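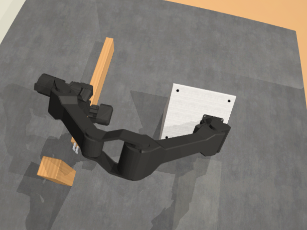 *Bramavus simulation package: arm, mounting plate and timber workpieces on the standard work surface. Rendered view.*

# Bramavus Simulation Package for Timber Handling

Bramavus is a licensed software package for organisations that wish to develop and test the handling of timber parts by a robot arm before any equipment is purchased or installed. It is supplied by Notia and is maintained at the company's office in Sundcombe. The package contains a complete simulated workcell, a library of timber workpieces, a set of prepared tasks and the tools required to record and compare results.

This page sets out what is included, the conditions of supply and the arrangements for support. It applies to edition 4 of the package, available from January 1, 2021.

## Intended use

The package is intended for joinery manufacturers, training providers and university departments. It is suited to the following work:

- planning the reach of an arm over parts of differing length
- testing grasp positions on long and short sections
- comparing control methods under identical starting conditions
- instructing staff and students in the programming of an arm

Bramavus is not a safety assessment tool. Results obtained from it do not replace the risk assessment required before a physical arm is put into service.

## The simulated workcell

The workcell is built on an articulated arm with a gripper, fixed to a square mounting plate. The arm, plate and work surface are supplied as separate models, and the position and rotation of the plate may be changed in the cell settings. The arm is finished in black and the gripper fingertips in a pale silver, so that the fingertips remain easy to find against the dark surface when a recorded run is reviewed.

Timber parts are placed on the surface either by hand in the editor or by the placement tool, which sets each part down at a position and angle drawn from limits chosen by the user. Parts need not be square to the arm or to one another. The same placement can be recalled at any time by entering its reference number.

Lighting is adjustable. The direction, height and strength of each light can be altered, and shadows are calculated for the arm and for every part in the cell. Users who intend to train a vision system are advised to vary the lighting from the outset. Systems trained under a single fixed light have performed poorly in our own trials when moved to another cell.

## Workpiece library

The library holds 1,230 timber parts, ranging from short blocks to long beams. Each part is supplied with its dimensions, weight, surface friction and grain direction. Grain is shown on the surface of the part and follows its length unless the user specifies otherwise.

Parts may be imported from common drawing formats. Imported parts must be closed solids, and a weight must be entered before the part can be used in a task. Parts without a weight will be held in the library and marked as incomplete.

## Prepared tasks

The package includes 12 prepared tasks. They are arranged in order of difficulty and cover reaching, grasping, lifting, turning, aligning and placing. Every task has a written statement of its starting conditions, a time limit and a stated measure of success.

Tasks concerning long beams are provided in two forms. In the first, the grasp point is given. In the second, the user's own program must select it. Training providers normally begin with the first form.

Across the prepared tasks there are 1,722 stored starting placements. These are fixed for the life of the edition so that results from different organisations can be compared.

## System requirements

The package runs on a desktop computer with a dedicated graphics card. It may be used without a display on a server, in which case views of the cell are written to disk. A network connection is needed for activation and for updates only. A full list of supported systems is sent with each quotation.

## Licensing

| Licence | Permitted use | Term |
|---|---|---|
| Single | One named user | One year |
| Teaching | All enrolled students and staff at one site | One year |
| Works | All employees at one production site | Two years |

A licence may be transferred to another named user once in each term. Recordings and results produced with the package belong to the licence holder. The part models supplied in the library may not be sold or passed to third parties.

## Support and training

Support is provided by e-mail and by telephone during office hours. Requests should state the licence number, the task in use and the reference number of the placement concerned. A recording of the run should be attached where possible.

Introductory training is held in the Buchanan Room at the Sundcombe office. The next course will take place in June, and places are confirmed in the order in which applications are received. Training at the customer's own premises can be arranged by agreement.

## Enquiries

Requests for quotations, evaluation copies and course places should be addressed to Lindiwe Mthembu, Licensing and Training, Notia, Sundcombe. Evaluation copies contain the full workcell and the first two prepared tasks, and are valid for one month from activation.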